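Sortierzelle Poltside: Greiffehler bei Leergebinden und vorläufige Betriebsregelung

16. Dezember 2023 – Redaktion Betriebssicherheit, Porel

3 Kommentare | 18-mal geteilt

In der Sortierzelle am Standort Poltside ist es bei der Handhabung von leeren Kunststoffflaschen wiederholt zu Greiffehlern gekommen. In der abschließenden Prüfreihe mit 20 Greifvorgängen verlor der Greifer vier Flaschen während der Verfahrbewegung. In einem Fall rollte die Flasche bis unter die Schutztür und blockierte deren Endlage, sodass der Türkontakt nicht mehr schloss und die Zelle ordnungsgemäß in den sicheren Halt ging. Personen kamen nicht zu Schaden. Die Anlage wurde nach dem Vorfall außer Betrieb genommen und für die Ursachenklärung freigegeben.

Die Zelle ist seit Juni im Versuchsbetrieb. Sie wird von Porel betrieben; die Steuerungssoftware stammt von Wijesinghe, die Greiferbacken liefert Serero. Alle drei Partner waren an der Auswertung beteiligt.

Nach dem gemeinsamen Prüfbericht liegt die Ursache in der Griffüberwachung. Die Steuerung wertet einen Griff als sicher, sobald die Backen nicht vollständig schließen und der Motorstrom den hinterlegten Schwellenwert erreicht. Bei dünnwandigen Gebinden ist diese Bedingung auch dann erfüllt, wenn die Wandung unter der Backenkraft nachgibt. Federt das Material anschließend zurück, verändert sich die Lage der Flasche zwischen den Backen, ohne dass eine Störung gemeldet wird. Besonders betroffen sind Flaschen, die kopfüber aufgenommen werden und deren Etikett im Griffbereich liegt. Der Reibwert der Etikettenfolie war im Greifprogramm nicht berücksichtigt.
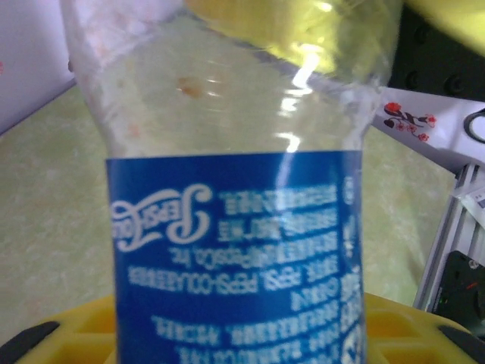
Kopfüber gehaltene Kunststoffflasche mit blauem Etikett im gelben Greifer.

Bis zum Abschluss der Nachbesserung gilt für die Sortierzelle eine vorläufige Betriebsregelung. Die Verfahrgeschwindigkeit ist auf 20 Prozent des Nennwerts begrenzt. Flaschen dürfen ausschließlich einzeln zugeführt werden. Vor jedem Öffnen der Schutztür ist die Zelle über den Hauptschalter abzuschalten und gegen Wiedereinschalten zu sichern; das Quittieren einer Störung bei geöffneter Tür ist untersagt. Herabgefallene Gebinde sind vor dem Wiederanlauf vollständig aus dem Arbeitsraum zu entfernen, auch wenn sie den Bewegungsbereich augenscheinlich nicht berühren.

Jeder Griffverlust ist im Störungsbuch der Zelle einzutragen. Anzugeben sind Gebindeart, Aufnahmelage und Backenstellung zum Zeitpunkt der letzten gültigen Griffmeldung. Einträge ohne Backenstellung können für die Auswertung nicht verwendet werden.

Wijesinghe hat eine geänderte Griffüberwachung angekündigt, die die Backenstellung während der gesamten Bewegung mitführt und bei einer Abweichung sofort anhält. Serero prüft parallel einen Backenbelag mit höherer Haftung auf Folie. Die Freigabe für den Regelbetrieb setzt eine fehlerfreie Prüfreihe an 12 aufeinanderfolgenden Betriebstagen voraus – gerechnet ab Einspielen der neuen Software. Ein Termin hierfür steht noch nicht fest.

Die Unterweisung zur vorläufigen Regelung ist für alle Beschäftigten mit Zugang zur Zelle verpflichtend. Zugangsberechtigungen ohne Unterweisungsnachweis werden gesperrt.

Kontakt: Betriebssicherheit Porel, Standort Poltside | © 2023 Porel | Alle Rechte vorbehalten | Nach oben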